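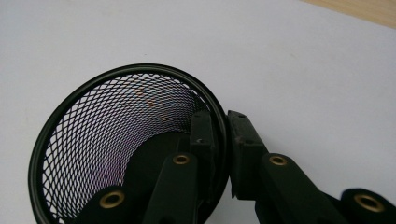

Why can't a robot just have a hand like mine? A reader in Flostodbridge wrote in to ask us that, and added that five fingers seem to work very well for peeling oranges, so why would anyone bother with two?

It's a lovely question, and we have been chewing on it all week! Your hand really is marvelous. It has lots of joints, and skin that can feel a crumb, and a brain that has been practicing with it since you were a baby. Building all of that out of metal and rubber is hard, and every extra finger is one more thing that can get stuck. So plenty of robot builders start with two fingers and see how far they can get.

Two fingers can do a surprising amount. Think of a mesh cup tipped over on a table. A gripper can slip one finger pad inside the rim and keep the other one outside, and then the wall of the cup is pinched between them – a bit like the way you might pick up a paper bag by its edge. It doesn't have to reach all the way around the cup, so the cup can be quite a lot wider than you would expect.

Look for the little brass rings on the arms of the gripper. Those are the hinges, the places where one part can turn against another, just as your elbow lets your forearm swing.

At the Paltavix workshop, the builders wanted to compare 3 grippers, and they gave them names so that nobody would get muddled. Baran has two stiff fingers with flat pads. Inura has soft fingers that bend around things. The last one is a suction cup, and it never did get a proper name, poor thing. Each gripper had the same 9 objects to pick up, over and over, and by the end of July the notebook had 790 tries written in it!

Can you guess which one had trouble with the mesh cup? It was the suction cup. Suction needs a smooth place to stick to, and mesh is full of holes, so the air rushes straight in. Baran liked the rim best. Inura was happier with a sponge and a rolled-up sock.

You can try this at home with a pair of kitchen tongs (ask a grown-up first). Tip a plastic cup on its side and pick it up by the rim, and then try again with the tongs around the outside. Which way feels steadier to you?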